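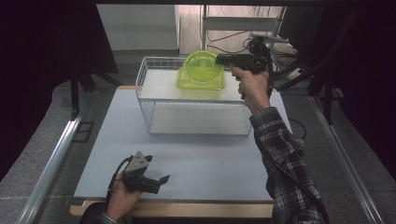 Abbas Kiani reckons a two-level rack gives you back half a worktop. I'm not convinced.

All my plastic tubs went on the top shelf. The lower one has had nothing on it since February. So I paid for two shelves and I use one.

And round things on flat things never sit straight. Bowl on a tray, bowl tips. Every rack I've owned, same story.

The shop in Wurnstead wants 40 quid for the next size up. For bent wire!

Ronaldo Bastos says try plates on the bottom. Fine, one week. I expect I'll be back to a tea towel.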